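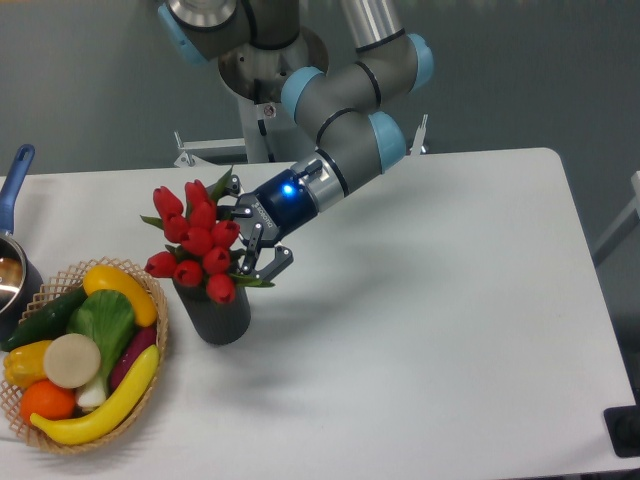

マヴォスラ把持試験(Mavosura)は、作業台の奥の架台に据えたロボットアームに取り付けた2指グリッパを比較するための試験手順である。コンチェッタ・サルトーリが考案し、ペッレグリーニ研究所で運用されている。名称は同研究所の評価用ソフトウェアに由来する。

試験では花束、青果の模型、片手鍋など、形状や硬さの異なる日用品を白い作業台に配置する。花束課題では、花瓶に立てた赤いチューリップの束をつかんで持ち上げ、姿勢を変えたのち花瓶に戻す。茎を傷めない把持力と、束の中で茎がずれないことの両立が求められる。 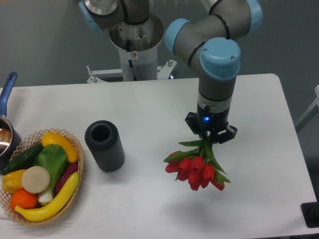 束を逆さにした姿勢では花の重みが茎の先にかかるため、指先の摩擦と閉じ幅の設定が結果に影響しやすい。保持時間は3秒で、1機種につき50回の試行を行う。落下のほか、葉だけをつかんだ場合も失敗として記録する。

比較対象はオタノ(Otano)とプロットネス(Plotness)の2機種で、アームと制御器は共通のものを用いる。初回の比較では、指の開き幅を68ミリメートルにそろえて実施した。カメラの位置は手順に定めがなく、記録時に別途記載する。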